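Tondstead Olby Wall and Ceiling Panel, Pale Gray

Item no. 427-55
Sold by the pack
Ships in December

The Olby is a long, narrow panel for utility rooms, mudrooms, covered porches and shop ceilings. It goes up over drywall, plywood or furring strips and can be painted after one light sanding. Each panel has a tongue on one long side and a groove on the other, so the fasteners are hidden once the next panel is in place.

Olby is our lower-cost line. If you need a panel rated for direct spray, such as a shower wall or a dog wash, look at the Bollano instead. The two lines do not lock together and should not be mixed on the same wall.

The factory finish is a matte pale gray. It can look cooler or warmer depending on the light in the room, so we suggest ordering a sample before you buy for a whole house. Samples are $2 each and the cost comes off your first order.

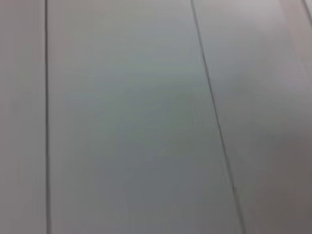 Pale gray panels with dark seam lines, close view.

Installation
Leave the packs flat and unopened in the room for two days. Start from the straightest corner and check the first panel with a level, as every panel after it follows the same line. Nail or staple through the tongue. Leave a small gap at the floor and ceiling and cover it with Pretorius trim, sold separately. Cut with a fine-tooth blade, face up on a table saw or face down with a circular saw.

Cleaning
Wipe with a damp cloth and mild dish soap. Do not use scouring pads or solvent cleaners. Scuffs that will not wipe off can be touched up with the 55 ml bottle, item no. 338.

Returns
Unopened packs can be returned with the receipt. Cut panels and opened packs cannot. Please check for shipping damage before you sign for the delivery.

Questions about quantities or trim: ask for Karabo Ntuli at the order desk. Contractor pricing is handled by Dilani Weerakoon.

Related items: Pretorius inside corner, Pretorius base trim, Bollano wet-area panel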